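Chapter 2
The Strike Zone

After this chapter you should be able to:
explain where the strike zone begins and ends
say why it changes from one batter to the next
describe how a pitcher uses its edges

Almost every argument in baseball begins with one small space above home plate. It has no walls and no lines painted in the air. The umpire must see it in his mind, the catcher must guess how the umpire sees it, and the batter has less than a second to compare his own idea with theirs. In the summer league at Skutatville, the coaches kept notes on called pitches through the whole 2003 season. They wrote down 1581 of them, and beside 333 they put a small cross, which meant that the two benches did not agree with the call.

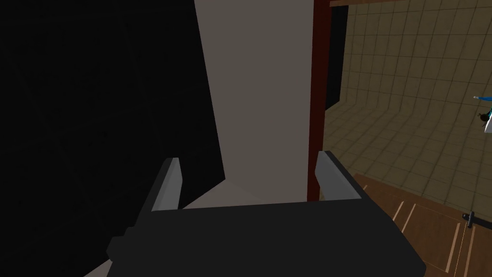

2.1 The shape of the zone

The width of the zone is fixed, as it is the width of the plate. The height is not fixed. It depends on the body of the batter, and it is judged when he stands ready to swing. A tall batter therefore gives the pitcher more space than a short one. If a player bends very low only to make the zone smaller, the umpire should still judge him by his usual stance.

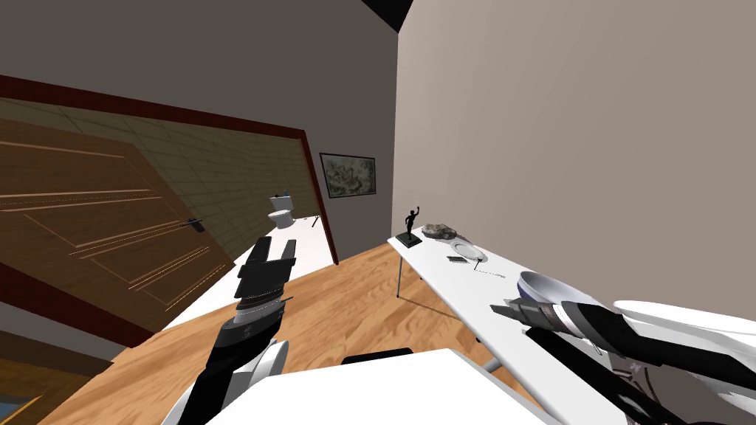
Beginners often learn the top and the sides first and forget the bottom. In the youth teams of Tatusura the coaches ask them to think of the frame of a door. The dark red frame around the open brown door has an upper beam and a side going down towards the floor, and a ball thrown through such an opening at ankle height would still go through. In baseball the same ball is too low. The lower limit is just below the kneecap, and a pitch that passes under it is a ball, even when it crosses the middle of the plate.

The zone also has depth. The plate is a flat piece on the ground, but the rule speaks of the space over it, from the front edge to the back point. A curving pitch may miss the front and then enter from the side. If any part of the ball touches this space, it is a strike – also when the catcher receives it far outside.

2.2 Working at the edges

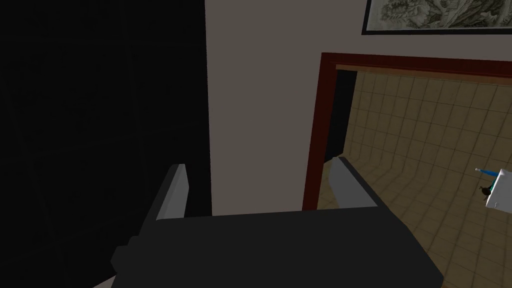 A pitcher who throws every ball to the centre will be hit hard. He must learn to see the plate as two borders and the space between them. The two pale grey fingers of the gripper are spread wide apart with nothing held between them, and in a similar way the good pitcher leaves the middle empty and works close to the left or the right side. At Hokow the young pitchers practise this with two cords hung from a bar, and only a throw that moves one cord is counted.

The Bühler exercise, explained in section 2.4, adds a batter who stands in but does not swing. Before you read it, take a bat, stand in your usual position and ask a partner to mark the upper and lower limits of your own zone on a wall.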